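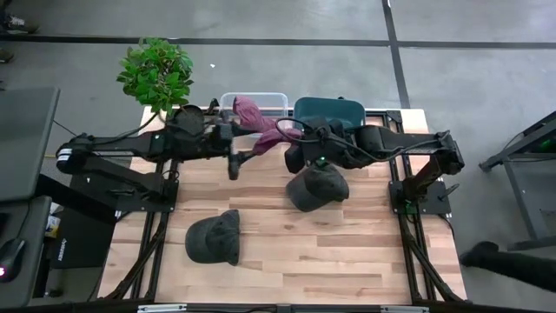
Why My Family's Old Cotton Shrinks (and the New Stuff Doesn't)
Textiles and Home Science, term project
2025-09-25

I picked shrinkage because of a shirt. It fit me fine in July, and then one trip through the dryer later it fit my little cousin. So I wanted to find out how much of that was the heat and how much was the cotton itself.

I used 14 fabric squares, all cut to the same size, half from an old bedsheet and half from new Wesolex cotton. My teacher, Iwona Czerwiński, let me use the school washer after class, which was great because ours at home only has one temperature that works! Every square got 4 washes. One set from each fabric was line dried and the other set went in the dryer on high.

The line-dried squares barely changed, old or new. The dryer ones were another story — the bedsheet squares pulled in a lot along the length and hardly at all across. My guess is that yarns get stretched tight on the loom in that direction and then relax when they're warm and tumbling around, but I'd want to read more before I swear to it.

I did lose 2 squares (one frayed so badly I couldn't find an edge to measure, and one went home in somebody's gym bag). Next time I'd stitch around the edges first and mark the measuring points with thread, as my pen marks had nearly washed out by the third round.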